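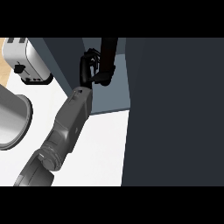 A gray arm with a black multi-fingered hand grips a dark handle in Grusside's simulated kitchen. Render: Grusside

Grusside Pulls Kitchen Robot Update After Handle Grip Fault

The team behind the Grusside kitchen simulator has pulled its June update after users found that a robot hand could get stuck to a cabinet or appliance handle and stay stuck, even after being told to let go. A fix is already out for testing, and the write-up that came with it is one of the best bug reports we've read all year!

Grusside, for anyone who hasn't played with it yet, is a virtual kitchen where robotics groups train their arms and hands on everyday chores before trying them on real hardware. The June release brought a new contact model for multi-fingered hands, and people were thrilled with it. Fingers could finally wrap around a long handle and pull without slipping off (the old version was famous for that).

The trouble showed up in Bragança, where a small lab was running the same door-opening task overnight. Out of 297 attempts, 164 ended with the hand refusing to release. The fingers got the open command, the log said they had opened, and the grip held anyway. In 16 of those runs the arm kept pulling until the simulator reported joint loads far past the safe limit, and the emergency stop in the software didn't kick in.

That last part is what got the update pulled. A sticky hand in a simulation breaks nothing, but the whole point of Grusside is that what an arm learns there gets moved onto a real machine. The lab was preparing to do just that with its Ranness arm, and it put the transfer on hold the same morning it read the logs. No hardware was damaged and no one was hurt.

So what went wrong? According to the Grusside notes, the new contact model treats the thumb and the fingers as 2 separate groups. When both groups press on a thin, upright handle, the software can count the same contact twice and build up a holding force that never drops back to zero. Wide or flat objects don't set it off, which explains how it got through testing. The stop failed for a related reason: it was watching the force reported by the fingers, and once the hand was marked as open, that number read zero.

The fix merges the two contact groups and ties the emergency stop to the arm joints as well as the hand. Steta, the add-on many groups use to score their training runs, is getting a patch too, with a new warning for any run where a hand is marked open and the object is still moving with it. What a great little check, and it should have a long life well beyond this one bug.

Anyone still on the June release is asked to roll back to the previous version and to rerun any handle task trained on the newer one before putting it on a physical arm. The test build with the fix has been up since Saturday, July 5, 2025, and the Bragança lab is running its overnight door task on it again.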